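Rules for having a person's hand near the gripper during PC strip-down?
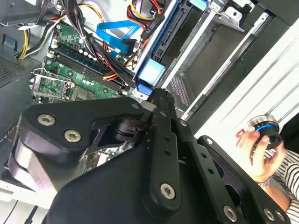
Aranka Bakos
Asked in April · 2 answers · viewed 117 times

Hello all, and sorry in advance for the length! I help out at a repair workshop in Devport where we're teaching an arm to take old desktop towers apart (drives out first, using the coloured tabs, then the cables). One of us usually works right alongside it with a hand by the case, and I've been asked to write the house rules for that before the next group starts. So far I have "side panel off before the arm is switched on" and "nobody reaches under the gripper", and then I rather ran out of steam. What do you have on your sheet? Does jewellery matter? Sleeves?

2 answers

Hultholm
Lovely to see someone writing this down. Start with a proper risk assessment for the whole job, arm, gripper and computer together, and have a look at ISO 10218 and ISO/TS 15066, which deal with people and robots sharing a space. For the sheet itself I'd put: tower unplugged from the mains, bracelets and rings off, cuffs rolled and snug, one named person on the stop button who does nothing else. Agree out loud who moves next, you or the arm. And please leave the power supply unit closed, whatever anybody says about it being quick.
17 people found this helpful

Zupan
Slow it right down, that's my advice. We also tuck loose cables back before the gripper goes in, as a toothed fingertip will grab a loop of wire given half a chance. Can't help with the paperwork side I'm afraid, ours was done before I came.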